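Handout 6: What the success number leaves out
Robot Software, spring section

Read before lab. Bring your logs from the Sunday run, on paper if you can, because we will be drawing on them.

1. Where we left off

Last time we fitted a policy to the two-arm brick task and got a loss curve that went down. Several of you wrote in your lab reports that the policy "learned the task." I took points off for that. A falling loss says the network reproduces the recorded joint targets better than it used to. It doesn't say the arm will pick up a brick, and it says nothing at all about a brick in a spot where the recordings never put one.

The data set has 607 demonstrations. After dropping the ones with missing joint readings we trained on fewer, and two groups forgot to report how many fewer. Please report it. I can't compare your results otherwise.

2. Count your trials, then distrust the count

Suppose you run 100 trials and 90 end with a brick where it should be. A lot of papers stop there. Before you do, ask:

Who decided what a success was, and was it decided before the first trial?
Did the same person reset the tray every time?
How many trials were thrown out as "hardware faults," and would they have been thrown out if they had gone well?

The third one matters most. In the Gakau logs we used in week two, a trial is marked "aborted" whenever the operator hits stop. Operators hit stop when things look bad. Remove the aborted runs and you have removed a good share of the failures, and your policy looks better for it.

For the lab, an aborted run is a failure. If you think a particular one shouldn't be, list it separately and say why.

3. Grasp detection

Our stack (Witkowska, for those who missed the setup session) reports a grasp when the fingers stop short of the closed position and motor current stays above a threshold. It's a fair guess. It is also all the planner knows. Fingers that jam against the rim of a tray stop short and draw current too. So do fingers holding a brick by one corner.

Look at frame 232 in your copy of the log. The grasp flag is already true. Now find the gripper height at that frame and compare it with the height of the tray floor from calibration. If the two are within a brick's height of each other, what has the flag told you about whether the brick can be lifted? Write two sentences. "The grasp succeeded" will get no credit.

Some of you will want to add a camera check. Fine, but a wrist or overhead view has its own trouble: the gripper hides the part you care about. A detector that finds one loose brick and misses the one between the fingers may be working just as it was trained to. Decide what your code does with a missing detection. The default in Riltar is to keep the last known pose forever, a choice I would not have made.

4. The idle arm

Two arms do not make a task a two-arm task. In many of the demonstrations one arm does the work while the other waits with its gripper open. The network still has to output targets for both, and the waiting arm's error gets averaged in with the rest. Holding still is easy to predict, so the average flatters you.

Compute the error per arm, then again per arm using only the time steps where that arm moves. I expect the second number to be a good deal worse. If it isn't, check your motion threshold before celebrating.

5. On the tape

People ask whether the grid on the table is used for calibration. In our code it is not. It helps a person put things back in nearly the same place, and a policy trained on images is free to learn from it anyway. Test this if you have time: shift the tray by half a square, keep everything else fixed, and rerun. The Welar report claims no drop in a test like this one but doesn't give the number of trials, so I would treat it as an anecdote.

6. Due before next lab

Error table, per arm, both versions.
Your two sentences on frame 232.
A list of every run you excluded, with the reason.
One change to the success rule that would make your result look worse.

Late work goes in the usual folder. Plots without axis labels come back unread.
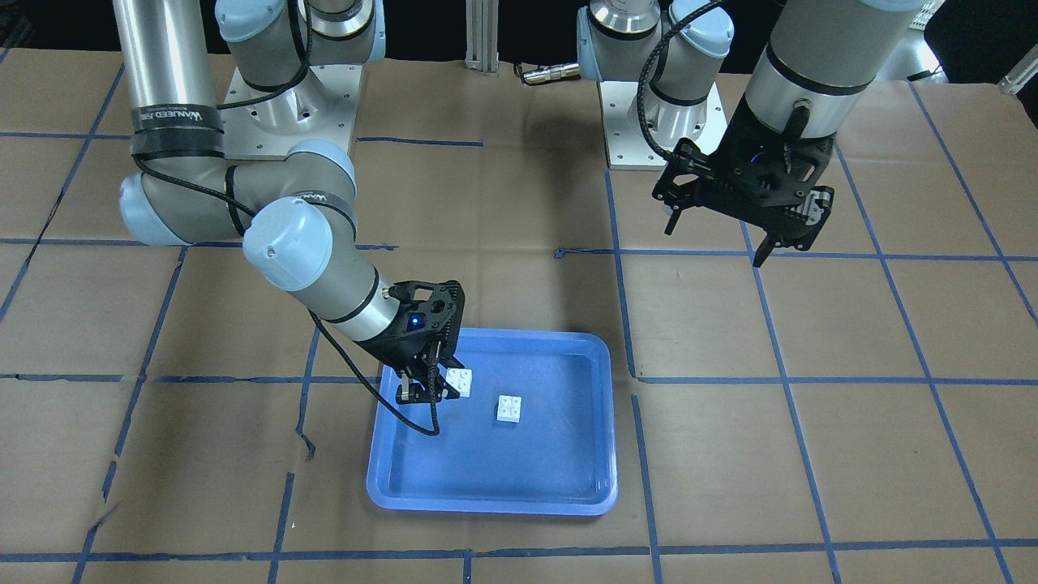
Fig. 6.1. Right gripper closed on a brick just above the tray floor; left gripper open. For use with sections 3 and 4.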